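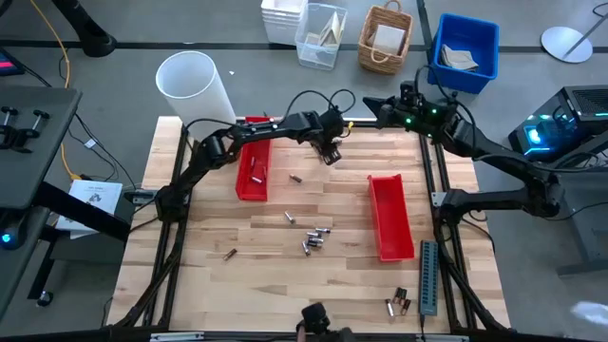

Setting up a battery sorting task on the Niltel two-arm bench kit

This page covers the sorting exercise that ships with the Niltel bench kit, from laying out the table to running a full batch. It assumes the arms are already mounted and calibrated. If they are not, do the mounting guide first and come back.

We have been running the kit with two arms, one on each side of a butcher-block top with black aluminum rails. The steps are the same on the steel top.

What you need

The kit with both arms and the controller
Two long, narrow bins (ours are red)
A mix of loose household batteries in at least two finishes
A USB hub with enough free ports for your cameras
The Cloton software, version with the Sort template

Use batteries that are dead but not leaking. Throw out any with crust on the ends or a torn wrapper. Keep coin cells and lithium packs out of this exercise. The grippers can bridge the terminals on a small cell, and a soft pack can be punctured.

Step 1. Place the bins

Put one bin on the left half of the table, lengthwise, toward the far end. Put the other on the right half. It can sit at a slight angle, and the software will deal with that, but both openings must face up and both bins must be inside the reach circles shown on the Cloton setup screen.

Each arm should be able to touch the floor of its own bin without the elbow locking straight. Jog it there by hand before you go on. If the elbow locks, bring the bin in toward the middle and try again.

Fix the bins down with a strip of double-sided tape. An arm that catches the rim will push an untaped bin across the table, and every drop after that will miss.

Step 2. Tidy the cables

Lay the hub along the right rail, with its cable leading off the side of the table. Leave a loop of slack in the cable near the wrist of each arm. Move the wrist through its full turn and watch the loop. It should open and close without pulling tight or dragging on the wood.

Anything you don't want picked up or knocked over goes on the floor or another table. Boxes and baskets behind the bench are fine as long as they are past the far edge.

Step 3. Set the arms to the home pose

Power on the controller and choose Home from the Cloton menu. Keep your hands off the table while the arms move. When they stop, check that neither gripper is resting on anything.

Step 4. Spread the batteries

Start easy. Lay single batteries on their sides with a few inches between them. Run the task a few times like this until you trust it.

Then make it harder. Push some of the silver ones into a small heap and put a group of copper-and-black ones close together somewhere else, with a few partly upright. Leave one or two lying alone. A mixed layout like this tells you more than a neat row does, and it is the layout we use for all our own testing.

Step 5. Teach the two types

Open the Sort template and pick Add Type. Hold each battery under the camera when asked and turn it slowly. Do silver first and assign it to the left bin. Do copper and black second and assign it to the right bin.

If the preview box flickers between types, your lighting is too harsh. Shiny cells throw glare back at the camera. Turn off any lamp pointed straight down at the table.

Step 6. Run a batch

Set speed to Low and press Start. The left arm goes first by default, and the right arm waits until the middle of the table is clear. You can change this under Shared Zone, but leave it alone for the first day.

Stop the run if a gripper closes on two batteries at once. Separate them by hand with the arms paused, then press Resume.

How it did for us

We logged 976 picks over a week of afternoons in November. Of those, 284 were from heaps and the rest were singles. The arms needed a second try on 67 picks and gave up on 47, nearly all of them batteries lying tight against a neighbor.

The D'Amico soft fingertips are sold as an add-on. They grip round cells better than the stock tips, but they wear fast. Order a spare set if you plan to run the kit every day.

Common problems

Gripper closes on air: redo the camera calibration, then check that the camera mount at the near edge has not been bumped.

Battery rolls away on contact: lower the approach speed, or use the soft tips.

Arm stops with a Zone error: the other arm is still in the middle. Wait, or send it Home.

Replacement bins and rail clamps are listed on the Lolstead parts page under Bench Accessories.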